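Community Bread Oven, Norkow: Where We Are at the End of Season One

Hi Chenxi,

You asked for a plain account of how the first season has gone and what the Drinard grant has paid for so far, so I'm writing it the way I'd tell it to you over coffee. The receipts and the mileage sheet went in separately, and Lech Baran has signed off on both.

The big news is that the oven is built, it draws well, and we've been baking in it since late spring. We fired it 32 times before we closed for the cold months. I had hoped for more, but we lost most of June to the chimney (more on that further down), and once we got going again the pace was good.

Building it

We started on the slab as soon as the ground would let us. Waldemar Bednarek led the build, and he is a stubborn man in the best possible way. He wanted the hearth at elbow height for an average adult, I wanted it lower so the kids could see in, and we went with his height and I bought two step stools. He was right, by the way. Loading bread with a long peel when you have to stoop is miserable, and I tried it on his old oven at home to be sure.

The firebrick came from Szulc, who gave us a fair price and delivered it themselves. A few came chipped at the corners and we used those in the back wall where it doesn't matter. The dome went up over a sand form. I'd never done one before and I'll admit I didn't sleep much the night before we dug the sand out! It held. We then spent a slow stretch on curing fires, tiny ones at first, a bit bigger each time, and I kept a notebook of every one. If anyone you fund is thinking of doing this, please tell them not to rush the curing. We have one hairline crack over the door and I'm fairly sure it comes from the afternoon I got impatient.

The chimney

Our first chimney was too short. When the wind came over the hill from the Warkano side, smoke rolled out of the door and straight into the faces of whoever was loading. Cyprian Gajewski came to look, said a few things I won't put in a report, and drew us a taller flue with a proper cap. The extra pipe wasn't in the budget. I moved money over from the signage line to cover it, which I told you about by phone, and this is me putting it in writing. The sign by the gate is hand-painted now and people seem to like it fine.

The baking days

We settled on this routine: the fire gets lit at 5 in the morning, the coals are raked out mid-morning, and people bring their dough after that. Pizza and flatbreads go in first while the floor is fierce, then the loaves, then beans or a stew in whatever heat is left. One family leaves a pot of plums in overnight and comes back for it at breakfast. I've tasted the result and I would pay money for it.

The sign-up book has 90 different households in it. Some came once to have a look and some came every time. I'd like to see more people from the apartments by the rail line, who don't have much oven space at home and who were the group we talked about most in the application. We put flyers through the doors twice. What worked better was Nikola Pietrzak standing outside the laundromat with a basket of warm rolls — I think we picked up more regulars from that one morning than from all the flyers.

Classes

We promised you 4 beginner classes and ran 3. The fourth was rained out and I couldn't find another slot before we closed, so I'd like to carry it over to spring if that's all right with you. The sourdough class filled up fastest and the rye class was the hardest to teach. Rye dough sticks to everything, people think they've done it wrong, and you have to keep telling them it's supposed to look like wet cement. Next time I'd give everybody a tin and skip the shaping altogether.
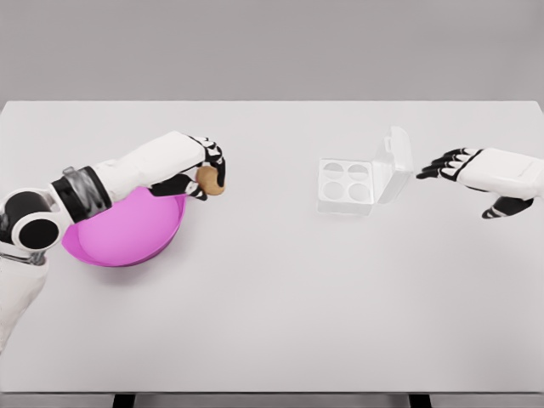
Flour is costing us more than I planned. I had priced it by the large sack from the mill, but large sacks need dry storage and we don't have enough of it yet, so for most of the season we bought small bags and paid for the convenience. A couple of lidded bins and a raised shelf would fix this. I can cover them from what's left in the equipment line, and I'd like your okay before I spend it.

Firewood has gone the other way. We've been given a lot of ash and some apple from people clearing their yards, all of it stacked under the lean-to and drying. I'd say it'll be ready by the time we open again, though the apple may want longer.

What I'd do differently

I'd have set up the booking system before the first bake. We had one morning with far too many loaves and a lot of dough over-proofing in the sun while people waited, and a couple of them went home cross. Now each household picks a time and gets room for two loaves, and it runs a lot smoother.

I'd also have bought better gloves. The ones we have are fine for a kitchen and no good at all for raking coals.

Over the winter

The oven is under its cover with the door propped open a little so it can breathe. Waldemar will look at the crack in December and patch it if it has grown. Nikola is putting the recipes people brought into a small booklet, and she'd love to include a line about Drinard on the back page, so let me know how you'd like that worded.

I'll send the spring dates once the class teachers have given me theirs.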